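Sorting out the small round stuff

I said in April that I would deal with the bead drawer, and I have now dealt with most of it. A few people asked what I ended up doing, so I've written it down. It's a long post for a small job.

The drawer is the second one down in the sideboard, the one that sticks. Over several years it had taken in the remains of every craft kit that came into the house, two broken necklaces, a bag of wooden beads from the Gekgate craft fair, and a packet of 2000 mixed plastic beads I bought when I thought I was going to make curtain ties. I made one curtain tie. The packet split at some point and the beads went down the back and into everything else, including the box of birthday candles and the spare fuses.

My first go at it was a mistake. I tipped the lot into a washing-up bowl and sat down in front of the telly to pick out colours. A washing-up bowl is too deep. Your hand covers what you're looking at, the beads roll to the middle, and every time you take one out the others fill the gap. After an hour I had a saucer of red and a stiff neck. I put a tea towel over the bowl and left it on the landing for a fortnight, where it got kicked once.

What got me going again was my sister-in-law Ratih coming for the weekend. She used to do alterations and has handled a lot of buttons. She looked at the bowl and asked if I had a tray. I have several trays, all from the same era of my life, when I thought we would be having breakfast in bed. We used the flattest one. You want a rim on it, enough to stop things rolling off when somebody knocks the table, and you want it big enough that the pile can be spread out to one layer with a bit of bare tray showing. If there's no bare tray showing you have put too much on. Take a scoop off and do it in two lots.

My tray is dark green, which was a nuisance for the greens and the blacks. Ratih put a sheet of white paper down on it and that did help, though the paper slid about and we had to tape the corners.

Then there was the matter of what to sort into. I had been saving jam jars for this, and jam jars are no good for the sorting stage. They are tall and heavy, they take up half the table, and you can't pour out of one neatly if you've put a handful of blue in with the black. Saucers are better for putting things into but worse for everything after. In the end we used clear plastic cups, the sort sold for parties with a flat lid to go with them. I got a sleeve of 100 at Postma, lids separate. The lids were on a different shelf and in two sizes, and of course I came home with some of each. The bigger ones sit on top and fall off if you look at them. The right ones press down with a click all the way round. Check this in the shop if they'll let you open the pack.

You don't need anything like 100. I've used a small stack and the rest have gone to the allotment for seedlings, with a hole poked in the bottom.

How we did it, more or less in order:

Put the cups out first, in a line, before anything goes on the tray. If you start with the beads you will be getting up for cups every few minutes with a fistful of yellow.

Keep the lids off to one side and flat. I had mine balanced on top of the cups at first and was moving them every time.

Decide on the colours before you begin and have fewer than you think. We started with light blue, dark blue, turquoise, sea green, green and lime, and it was hopeless under the kitchen light. We went down to blue and green and let the turquoise go wherever it landed. The same with purple and black. There is a purple so dark that I only know it's purple when I hold it up to the window, and I have stopped holding it up to the window. It goes in with black.

Do one colour right through. I know some people like to pick up whatever is nearest and drop it in the correct cup, and Ratih does it that way and is quicker than me. I found I was making mistakes. Going through for red, then going through for yellow, I hardly had to think, and the tray gets emptier as you go along, so the last two colours more or less separate themselves.

Push, don't pick, for the big colours. Slide them to the edge of the tray with the side of a finger and get them over the rim into the cup in a bunch. Picking is for the odd ones at the end.

Have a cup for rubbish. Ours got crumbs, bits of thread, half a staple, a lot of grit, and one tooth from a comb.

We did it at the kitchen table from after lunch until teatime on the first day, and then I did a bit each evening for the rest of that week. The light makes a big difference. Between two and four o'clock the sun comes in over the sink and I could tell everything apart. By six I was putting orange in with red and having to fish it out again in the morning.

My neighbour Aiman Nasution came to the door about the bins while we had it all spread out, and stayed to do the orange. He'd had the same job with screws in his garage, and he uses magnetic dishes from Jallero, which obviously won't do anything for beads, but he did say that he never puts a lid on until the whole lot is finished. I had been putting a lid on each cup as the colour was done and then taking it off again when I found three more under the edge of the paper. So now the lids go on last.

On cost, since somebody always asks. The cups and lids together were cheaper than one of the divided boxes I had looked at. I did also buy a divided box, second-hand, for 80p, and it has gone back to the charity shop. The compartments were the wrong size for everything and the dividers had a gap at the bottom that small beads could get under. By the time I'd carried it upstairs, the yellow had joined the white.

Labels I haven't bothered with. The cups are see-through. I did write "mixed, do not open" on the one with all the leftover odds and ends that match nothing, mainly to stop myself.

I've been asked about sweets as well, because my niece does the same with hers before she eats any of them. The method is the same, but use a tray you've washed properly and don't get the cups mixed up afterwards. Small round beads and small round sweets look very alike in a clear cup, and if you have little ones coming to the house that is worth being strict over. Ours are kept in separate rooms. Beads are in the sideboard and sweets are on the high shelf with the Istus tin, which has string in it.

Things still to do: the wooden beads, which are all brown and so have to be sorted by size, and I haven't found a good way. I tried a colander. The holes in mine were too small for any of them, so all that did was wash them. I've got a garden sieve to try next if I can get the soil off it. Then there are the seed beads, which are so small that I'm inclined to leave them in the one jar for ever. And the drawer itself needs a candle rubbed along the runners, now that I know there are candles in it.

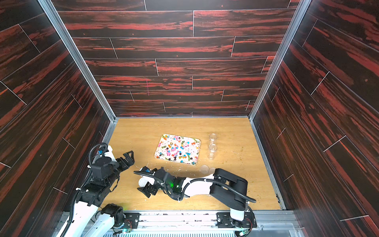 Layout is the bit I'd get right first if I were starting again. I had my cups strung out along the far side of the table, behind the tray, and was reaching over the loose beads with my sleeve every time. I've since moved them to the right, one behind another, with the lids lying flat at the near end, much like the three clear cups and two lids above. A white tray with a flower pattern is kinder on the eyes than my dark green one, and the blues and reds show up on it well, although I'd expect to lose a few green ones among the printed leaves and petals for a moment or two. Leave one side of the tray fairly clear, so you have somewhere to push things. And wipe the table down when you pack up, as there will be crumbs and bits all over it however tidy you think you've been. I'll report back on the wooden beads once the sieve is dry.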